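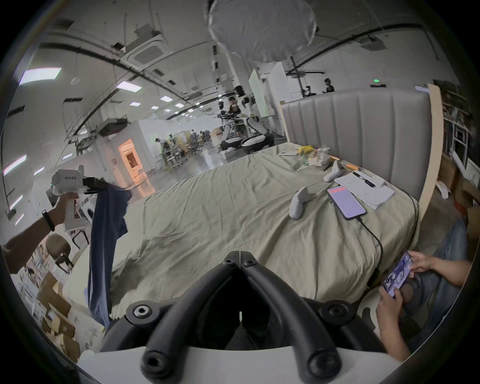 Hotels should stop asking guests to be out by ten in the morning. Noon used to be normal. Over the past few years it has crept back to eleven, and at the last two places I stayed, in Mirnley and Stedineck, it was ten sharp, with a late fee printed on the key sleeve.

The usual defense is housekeeping. Rooms have to be turned over before the next guests come at three or four, and there are fewer people to do the work. I believe the second part. Man-sik Jeon ran the front desk at a 200-room hotel in Stedineck for most of his career, and he told me the cleaning staff was cut twice while he was there. The checkout time moved an hour earlier after each cut. Guests were paying the same rate for less time and the cleaners had more beds each to strip.

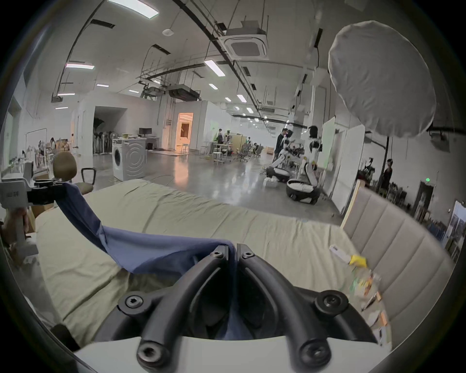

A night in a hotel is sold as a night, but it is really a block of hours. Checking in at four and leaving at ten gives you eighteen. Few stores could shrink a package by that much without putting the new weight on the label. Booking sites list the pool, the parking and the breakfast in large type, and you have to scroll a long way to find the hours.

I would start with the listing. Put the number of hours next to the price and let people compare. Some travelers leave at six for a flight and won't care. Families with small children will care a great deal.

The other fix is staff. Ye-rin Hyun manages a small inn in Mirnley that kept its noon checkout, and she pays for one more cleaner on weekends to do it. Her rates went up by 2 dollars a night. I would pay that without thinking, and I suspect most people dragging a suitcase around town at ten in the morning would too.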